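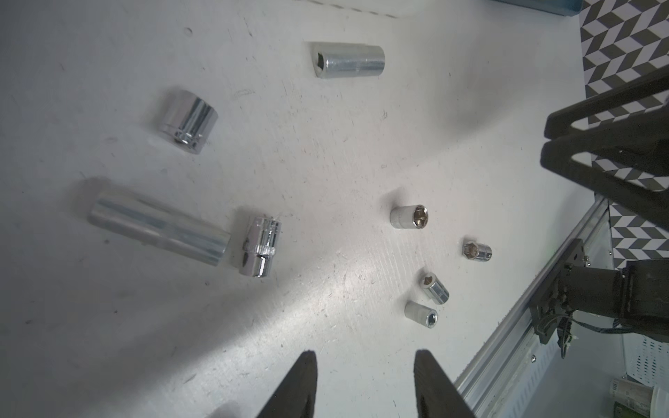

Last updated: August

Gistlow Moves Socket Sorting to Two-Arm Cells at Drestberg Tool Return Center

DRESTBERG — Gistlow, a tool rental and kit refurbishment company, has put two-arm robot cells into regular use for sorting loose sockets at its Drestberg return center. The cells were built with Breathnach, which supplied the arms, grippers and control software. Three cells are running on the day shift.

The return center receives mechanics' tool kits at the end of each rental term. Kits are opened, emptied, cleaned, checked and repacked for the next customer. Sockets are the slowest part of that job. They come back out of order, mixed across drive sizes and often in the wrong case, and each one has to be identified before it can go back in its slot.

Until this year the sorting was done entirely by hand at a bench. Operators picked up each socket, turned it to find the size stamp, and placed it in a tray. Worn stamps were checked with a gauge.

Under the new process, an operator tips the loose sockets onto a flat white work surface and spreads them so that none are stacked. The arms work from the edges of the table. Each carries a two-finger gripper and a small camera close to the fingers. The software classifies a socket by length, diameter and the shape of its opening, selects a grasp, and places the part in the tray position assigned to it. Deep sockets are grasped across the barrel. Sockets standing on end are grasped from above.

"Chrome is a hard surface for a camera," said Eluned Bowen, automation lead at Gistlow. "The part reflects the table, the lights and the gripper. We spent more time on lighting and table finish than on the arms. A matte white surface gave the most stable readings, and we replace it when the scratches start to affect detection."

In the acceptance test, the cells were given 500 mixed sockets drawn from returned kits. The cells placed 439 in the correct tray position without help. The remainder were passed to an operator, either because the software reported low confidence or because a grasp failed. Gistlow set the confidence threshold high on purpose. A socket in the wrong slot costs more to correct after a kit has shipped than it does to check at the bench.

Small sockets account for most of the parts passed to operators. They roll when touched, and adjacent sizes differ very little in outside diameter. Breathnach is testing a revised fingertip for these parts.

Changes to Jobs at the Center

Gistlow employs 97 people at Drestberg. No positions were removed when the cells were installed. Bench sorters were offered one of two roles: cell operator, or kit inspector. Cell operators load the table, clear faults and handle the parts the software declines. Inspectors check ratchets, extensions and torque tools, work that previously had a backlog at the end of most months.

Both roles are paid at the grade above bench sorter. Training for cell operators takes place on shift and covers loading, stop and restart procedures, and basic gripper care.

"My wrists are better off," said Ieuan Craddock, a former bench sorter who now runs one of the cells. "I used to turn every socket over to read it. Now I get the odd ones, and those take some thought. I would like the restart after a fault to be faster, and I have told them so."

Shift supervisor Arsalan Tanoli said the layout of the floor changed more than expected. Cleaning now comes before sorting, since oil on the parts caused slips in early trials. Two benches were moved to make room for the wash station, and break times were staggered so that a trained operator is always at the cells.

Noise levels and walking distances were reviewed with employees before installation. A second review is planned once the revised fingertips are fitted.

Next Steps

Gistlow will keep the current cells on sockets only. Screwdriver bits are under study, but no date has been set. Kit records from the cells will be linked to Wonex, the company's inventory system, so that missing sizes are ordered when a kit is sorted and not at final packing.

Media contact: Emrys Mostyn, Gistlow Communications

0 comments | 3 shares

This site uses cookies to remember your settings and measure traffic. By continuing to browse, you accept our cookie policy.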